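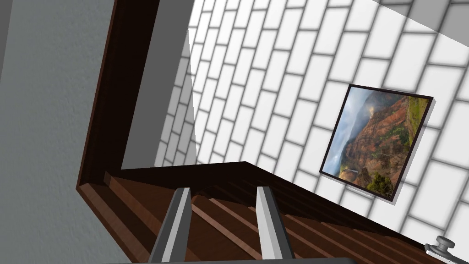 Eszter asked under our last call whether a person who has never driven a robot can be useful in this kind of work, or whether you only want engineers. We would like to answer yes to the first part. Most people who recorded for us in June had never done it before.

Matubbar is looking for 20 participants to record demonstrations in a simulated kitchen. You move the arms of the robot with two hand controllers, and our system, Udix, saves every movement. From these recordings a learning program must later find out by itself how a cabinet or a door is opened.

The tasks are short. You bring the gripper to a knob, close the fingers, pull, and let go. It sounds easy, but the first hour is usually slow, and we pay this hour the same as the others.
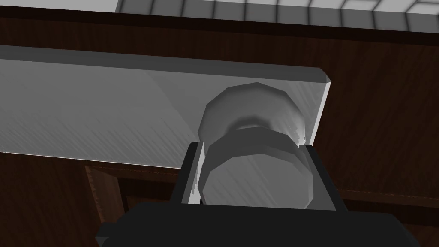
Please do not try to be perfect. If you miss the knob and correct yourself, keep the recording. We need also the corrections, and we mark them separately. Only a recording where the simulator stops responding should be deleted.

What we ask from you:
- You are 18 or older and can sit at a screen for two hours, with pauses.
- You can use both hands.
- You understand simple written instructions in English.
- You can come for 6 sessions to our room at Drirnine.

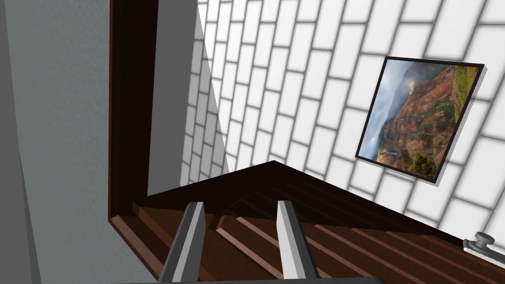
Gripper fingers in front of the slatted wood, training kitchen.

What we offer is 43 dollars per session, paid after each one, and a bus ticket if you live outside the town. A supervisor stays in the room. We do not record your face or your voice, only the motion of the controllers and the views from the simulator. You may stop at any time and keep the payment for the sessions you finished.

The later sessions use two arms and a full door. They are more tiring, so we keep them shorter.

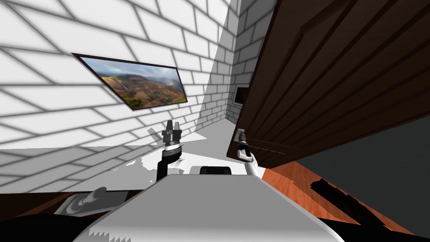 Reading time: 2 min

To apply, write to the Womum project desk at Matubbar by 6th November. Tell us which hours suit you, if you are left-handed, and if you get dizzy from video games. A CV is not necessary. We answer every message, also when the places are full, and we keep a waiting list for the next round.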